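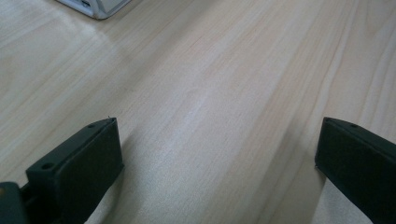 *The two gripper fingers over the wooden tabletop at the Skumden workshop.*

**Drodeck in Skumden: the first month**

Since May, the packing team in Skumden works together with Drodeck, our new gripper project. The gripper takes over the small lifting work, which was hard for the wrists. All 17 colleagues keep their jobs, and 2 of them now learn to set up the machine. The short break at ten o'clock stays as before.

We know that some of you still have doubts about the new shifts. Please write your questions to the Stitley office, and we will answer them in the next issue.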